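Section 4. Packing Your Care Box

Now for the fun part! By this point you should have your Primau box chosen and your labels printed (see Section 3). Set aside 29 minutes the first time you do this. You'll get much faster, and by your third box you'll probably have a system of your own.

What you need

A cardboard box with all four flaps intact
The small things you plan to send
Packing tape and a marker
A clear, flat surface – a bed works beautifully

4.1 Lay everything out

1. Make the bed and smooth the cover flat. Small packets love to slide into folds, and a flat cover keeps them in sight.
2. Stand the box on the bed with its flaps folded out.
3. Place your items on the side nearest you. Put the flat things in front and the boxed things closest to the carton.
4. Check each item against your list from Section 2 and put a tick beside it.

Note: Marta Didenko, who tested this guide for us, likes to lay out everything before a single thing goes in. It takes a couple of extra minutes and it's so worth it! You see right away if you have too much for the box.

4.2 Fill the box

5. Start with the tallest product boxes. Lean them in at an angle first and see how they sit, then stand them upright along one side.
6. Add the smaller boxes next to them, with any printed side facing out so the person opening it can read what's what.

It's fine if a tall box leans at this stage. Leave it until the others are in, because the fit changes with every piece you add, and you may find a better corner for it.
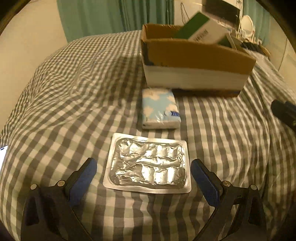

Soft and flat things go in last. Foil pouches and pocket tissues are wonderful for this – they slip down the sides and take up the gaps that a stiff box never could.

7. Slide foil pouches in flat against the wall of the box. Don't fold them.
8. Tuck tissue packets into whatever space is left near the top, where they can be reached first.
9. Give the box a gentle shake. If you hear things moving, add another soft item or a bit of crumpled paper.

Caution: Never press down on a foil pouch to make the flaps close. A sealed pouch can split at the border. Take something out and start the layer again.

Caution: If you are sending medicine or anything you swallow, leave it in its original packaging with the leaflet inside. Check the rules for the place it's going to.

4.3 Weigh and close

10. Weigh the box before taping. The light rate covers up to 1,000 grams and the standard rate goes up to 2,000 grams.
11. Fold in the short flaps, then the long ones. They should meet in the middle without bulging.
12. Run one strip of tape along the seam and one across each end.
13. Stick on your label, smoothing it from the center out.

Note: Boxes for the Irkdale drop-off need to be there by 4 p.m. Boxes for Kirncombe can be left until 6 p.m.

If something doesn't fit

Turn the tallest box on its side and try again. Still too tight? Move up one box size – your label stays valid as long as the weight band is the same. Replacement labels can be printed from the page in Section 3.

Go on to Section 5 to register your box and add a message for the person receiving it.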